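Ratuscombe, Twice Around

Text adventures don't get remade much. Point-and-clicks, sure. Platformers, constantly. But a parser game, two words at a time, green on black? Siham Ghoneim did it anyway.

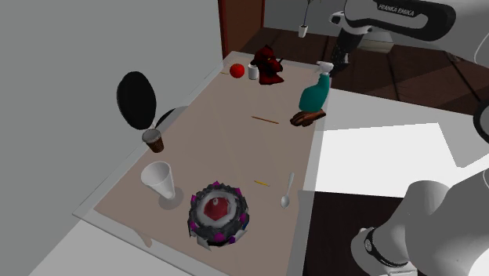 She started in July with a disassembly and a paper map her uncle drew. 246 rooms in the original. The remake has 477. Most of the new ones are under the harbor, and yes, you can drown in nearly all of them.

The old parser knew up to 400 words and got sulky about half. GET LAMP worked, TAKE LAMP didn't. Players of the time remember this with a fondness I don't share. Ghoneim's version takes both, and lets you switch the old vocabulary back on if you want to suffer.

"People wrote to me asking for the sulking," she says. "So it's in the menu."

Murray MacDonald did the sound — there was none before, just a beep when you died. Now there's rain, a bell, and something in the attic I turned off after ten minutes. Erzsébet Katona redid the hints, wich used to be a phone line and are now a drawer in the innkeeper's desk. Better idea. Still stingy.

What doesn't work: the ferry puzzle. Didn't work then either. You need the ticket stub from the chapel, and the chapel locks for good after turn 90 or so, I lost two saves to it. Ghoneim says she left it alone on purpose. Hm.

Saving is quick, loading is quick, the map draws itself as you go. Fonts are are lovely. No mouse at all, by the way, so don't go clicking on things.

Part 2 is planned, set up the coast in Benora. I'll play it. I still haven't found the lighthouse key.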